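Workshop > Notebook > Hand grippers > Unit 017

Thursday, started just after lunch

Right, 017 is back on the bench, and I'm writing this down properly because last time I didn't and we all paid for it. The complaint on the slip was "fingers feel lazy". They do! Squeeze, let go, and the left one comes home a good beat after the right.

Took the two lower faceplate screws out first, then the top centre one. Do it in that order or the plate twists and pinches the cable behind it (ask me how I know). Side arms wiped down, fluff picked out of the slots. There was a lot of it, mostly dark, nearly all at the joint on the left. One tiny drop of the Terholm oil per joint, then opened and closed it 56 times with no load. Much better.
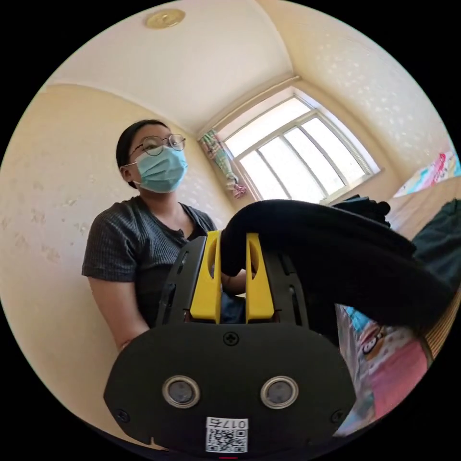 017 on the black garment, cloth between the fingers.

Thin smooth cloth is what I worry about with these yellow fingers. If the gap isn't even all the way up, the cloth creeps out at the top and you end up gripping twice. Set the gap with the 2 mm shim from the Rostgate box, checked top and bottom, fine.

Still to do: new sticker. Ordered a sheet from Vishwakarma, part 615, should land in August. Recheck the gap after 20 hours' use and write it HERE please, not on the lid.

Comments

Did the same on the other Edamitz unit, the oil helped but I had to do it again a week later.

Which shim? There are two marked 2 mm in that box and one is bent.

The straight one! Bent one is in the bin now.

Recent entries
Cleaning the round windows on the faceplate
Finger pads, when to swap
Charging shelf rewired
Edamitz spares list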